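4.2 Comparison of finger pads on the processor task

The second set of trials compared two finger designs on the same arm and controller. The Bresau pads are smooth and closed to a flat face. The Kingi pads are textured and slightly softer, and were cut to the same outline so that the grasp planner did not need changing. Both were run at 19 N closing force, the highest value at which neither design marked the edge of a test processor.

Each trial began from a pose over the open socket, with the load plate already raised. The wrist camera supplied the only view used for alignment. We kept the rest of the machine in place during the trials — cables, memory slots and expansion card included — as a bare board on a bench leaves the approach much clearer than it would be in repair work.

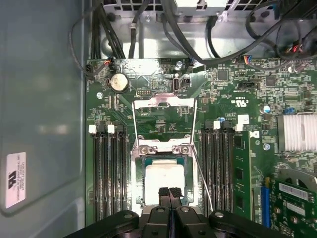

Figure 6. Wrist camera view of the gripper and the open processor socket. The textured pads are at the bottom, directly below the processor.

The bright reflection from the heat spreader was a problem for the Plostadness controller in its default settings. Its edge detector often merged the spreader with the substrate around it, which shifted the estimated centre towards one side. Fixing the exposure at a lower value removed most of these errors, and all results below use that setting.

We ran 728 trials, split equally between the two designs. The textured pads needed fewer repeat grasps, but released the part less cleanly when the fingers opened unevenly. Escobar's earlier tests on the Futby arm showed the same pattern with memory modules.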